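Collness opens its manipulation lab for an afternoon of simulator demonstrations

Collness, March. The manipulation group at Collness held its open day on Friday, with demonstrations running in two sessions from 1 p.m. and a short technical briefing between them. Visitors were taken through the group's simulation work, which covers household tasks performed by a single robot arm with a two-finger gripper. Most of the afternoon was given over to watching tasks run on screen and asking about the settings behind them.

The group builds its tasks in a kitchen simulator assembled in-house under the project name Joso. Each task consists of a room, a set of objects, a start position for the arm and a written instruction such as "close the door of the oven" or "put the cup on the upper shelf." The room and the instruction are stored separately, so the same instruction can be run in many different rooms. Wall finishes, floor finishes, furniture and hanging decorations are drawn from a library and changed from one run to the next.

Illia Antoniuk, who leads the simulator work, gave the briefing. He said the group had decided early on to vary the surroundings heavily while keeping the task itself fixed. A control policy trained in one plain room tends to rely on the background, he said, and its performance drops when a wall changes color or a shelf is moved. Training on many rooms takes longer but gives results that hold up better when the policy is tested in a room it was not trained on.

The current library holds 576 room layouts. Of these, 16 are reserved for testing and are never used in training. Antoniuk said the reserved rooms were picked by hand and include several with strong colors, mixed wall materials and unusual decoration placed in the field of view. He described them as deliberately busy.

Appliances were the main topic of the first session. Small ovens, microwaves and cabinets are modeled as a fixed body with a hinged part, and the hinge has its own friction and stop angle. The operator can start a run with the hinged part closed, partly open or fully open. Closing is generally the easier case, as the gripper can push with the side of a finger and does not need a grasp. Opening requires the arm to find an edge or handle, hold it and follow the arc of the hinge without slipping off.

During questions, a visitor asked why the demonstrations were shown from a viewpoint so close to the gripper. Antoniuk replied that the policy receives two views, one from a fixed point in the room and one from the wrist, and that the wrist view is the more useful one in the last stage of a movement. The gripper body takes up a large share of that view. The group tried moving the viewpoint further back and found that fine positioning got worse, so the close mounting was kept and the fixed view was left to supply the wider context.

The second session dealt with contact. Simulated contact between rigid parts can produce forces that a real machine would never generate, and the group limits these by running the physics at 1000 steps per second while the policy issues commands at a much lower rate. Smaller time steps were tested and gave little improvement for the extra computing time. Soft items such as cloth are shown in the rooms but are treated as fixed decoration and do not take part in the physics. Hanging plants are handled the same way.

Two guests from Plillness, which supplies joint modules to the group, asked whether measured friction data from their hardware could be loaded into the simulator directly. Antoniuk said the file format allows it, but the present version uses one friction value per joint and would have to be extended to accept a curve. The change is on the list for the next release. He added that gearbox backlash is not modeled at all, and that this accounts for part of the difference between simulated and physical runs in door tasks.

That difference came up several times in the afternoon. The group does not publish a single success rate for the simulator, on the grounds that a figure averaged over easy and hard tasks says little. Results are reported per task and per test room. Runs that end early because the arm reaches a joint limit are counted as failures, as are runs in which the door is moved to the right angle but the gripper remains jammed against it at the time limit.

Van Dijk, the workshop that maintains the physical arm at Collness, provided a bench display of worn gripper parts for the break. The fingers on show had been taken out of service after contact surfaces rounded off at the tips. Staff from the workshop explained how finger geometry is measured after replacement and passed back to the simulator group, so that the model and the machine are kept at the same dimensions. A mismatch at the fingertip is enough to make a grasp on a thin door edge fail.

Visitors were also able to start runs themselves at one of the lab's workstations. The operator panel offers a choice of task, room and lighting, together with a seed number that fixes the random placement of objects. Entering the same seed gives the same arrangement each time. Several people used this to repeat a run with only the wall finish changed, which was the comparison the briefing had suggested.

Lighting drew some discussion of its own. The simulator uses a small number of light sources per room, and dark finishes can leave part of a wall in shadow. The group considered correcting this and chose to leave it alone, as real kitchens are unevenly lit as well. Reflections are kept simple. Glossy objects show highlights, but glass is drawn as a flat dark surface, and a policy that depends on seeing through an appliance window would not work in the present version.

Asked about computing needs, Antoniuk said training is run overnight on the lab's own machines and that a full training run on a door task takes about two nights. Rendering the views uses more time than the physics. Lower image resolution shortens the runs considerably, but small handles then become difficult to make out, and the group now uses the lower setting only for early checks of a new task.

Planned work includes drawers with uneven loads, doors that catch partway through their travel, and instructions that combine two actions, such as closing an appliance and then picking up an item beside it. Combined instructions already run in the simulator, although the scoring for them is unfinished. At present a run that completes the first action and misses the second is recorded in the same way as a run that does nothing.

The room library will be frozen in its present form while the combined tasks are tested. Requests for a copy of the task descriptions can be left at the Collness front desk or sent to the manipulation group, which expects to hold another afternoon of this type when the next Joso release is ready. Groups wishing to bring their own policy for testing should state the input views and command rate it uses, and a workstation will be set aside for them. 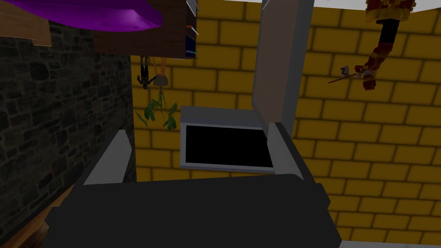

Parking for the next session will be at the rear entrance, and visitors should allow time to sign in before the briefing.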